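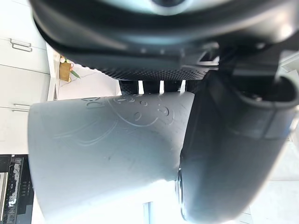 Ticket: Right hand loses grip on mug during wrist turn
Product: Tamiru hand, fitted to the Hudura walker
Opened by: Ayana Gebru
Assigned to: Adelino Vilela
Status: Open, waiting on customer

Original report

We are comparing two hands on the same robot before we order more. One is the Tamiru hand and the other is the older Fukberg hand we already own. The test is the same for both: pick up a light grey plastic mug, lift, turn the wrist until the mug is on its side, hold, put it back.

With the Fukberg we had three slips in 24 picks. With the Tamiru we had six in 24. Every one of the Tamiru slips came during the wrist turn, never on the lift. We expected the newer hand to do better. The Zonura controller reports the grip as closed the whole time and gives no error.

The mug has a cartoon design raised on one side. The palm pad is the textured one that came with the hand.

Reply from Adelino Vilela, 10:40

Thanks, that is a clear report. Please send:

- the force limit set on the Zonura
- whether both hands were run from the same grip profile
- which side of the mug faces the pad when it slips
- a wrist camera view with the hand empty and the arm lowered at your normal standing pose

Reply from Ayana Gebru, 11:55

Force limit is whatever the profile loads; we haven't changed it. Same profile for both hands, yes. Liya Hadgu wrote it for the Fukberg and we copied it across. We had not noted the side of the mug, so I can't say for the first run. Will note it from now on.

Reply from Adelino Vilela, 13:20

The copied profile is the likely cause. The Fukberg profile closes to a position and then holds that position. The Tamiru needs to close to a force and keep adjusting, or it will sit there reporting "closed" while the object shifts under it. It would also explain the lack of an error.

Please try these steps in order and report after each one.

1. Load the stock Tamiru profile on the Zonura and restart the controller. Leave the arm profile alone.

2. Clean the pad and the fingertips with a dry cloth. No solvent on the pad.

3. Lower the arm beside the leg with the hand empty and check that the fingertips have clear space above the floor and the foot. If the hand touches anything here, the force zero will be wrong for every pick after it.

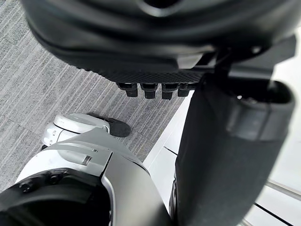
4. Run the force zero from the controller menu in that pose. Wait for the tone before moving.

5. Repeat the mug test, half with the raised design towards the pad and half with the plain side, and log them separately.

Reply from Teresa Tully, 15:05

Taking over from Ayana this afternoon. Steps 1 to 4 done. The hand was clear of the carpet and the foot for the zero. The force reading had been off before we zeroed it, but I didn't write the value down - sorry.

Step 5 is part finished. No slips so far with the plain side to the pad. Three slips with the design to the pad, and this time the controller did log a grip warning each time.

Reply from Adelino Vilela, 15:30

Good, the warnings mean the force loop is running. The remaining slips look like a contact problem on the raised lines. Raise the closing force by one step in the Tamiru profile and finish step 5. Stop if the mug starts to deform.

For a fair comparison, please rerun the Fukberg as well with the sides logged. Your first figures mix them.

Reply from Teresa Tully, 16:10

Will do. Ekaette Onyeka has the robot for walking tests until tomorrow lunchtime, so expect results after that. Please keep the ticket open.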